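Call for Participants: Voter Registration Access Study

The Dandton Office of Electoral Research invites residents of Rotside and Proltville to take part in a study of how people register to vote by mail.
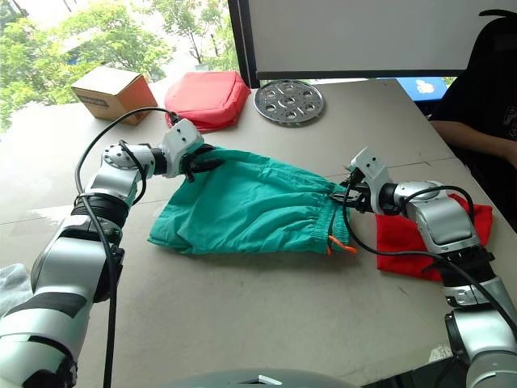

The study will enroll 700 adults. Participants complete one interview of 37 minutes and a short form in October.

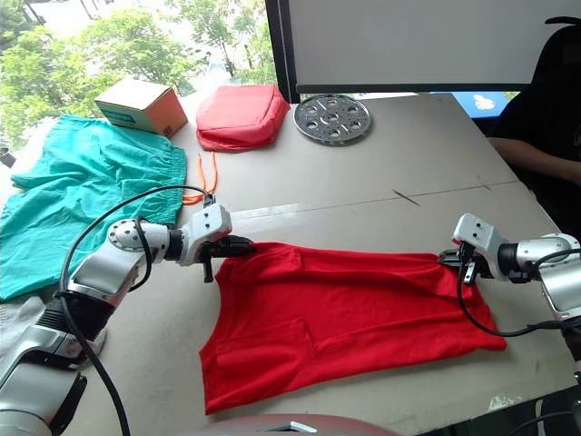

Red garment on a table

Applicants must be 19 or older. Prior voting experience is not required – first-time registrants are encouraged to apply. Answers are kept confidential.
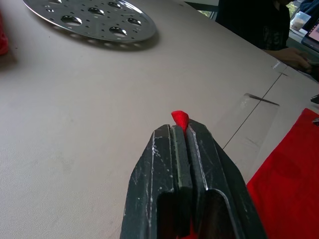

Red fabric held between gripper fingertips

Interviews are available in English and Spanish.

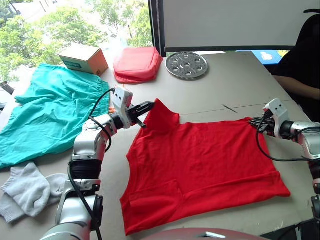 How to Apply

Send a letter of interest to Jozefína Hrubý, Study Coordinator, Dandton Office of Electoral Research, by May 25, 2025.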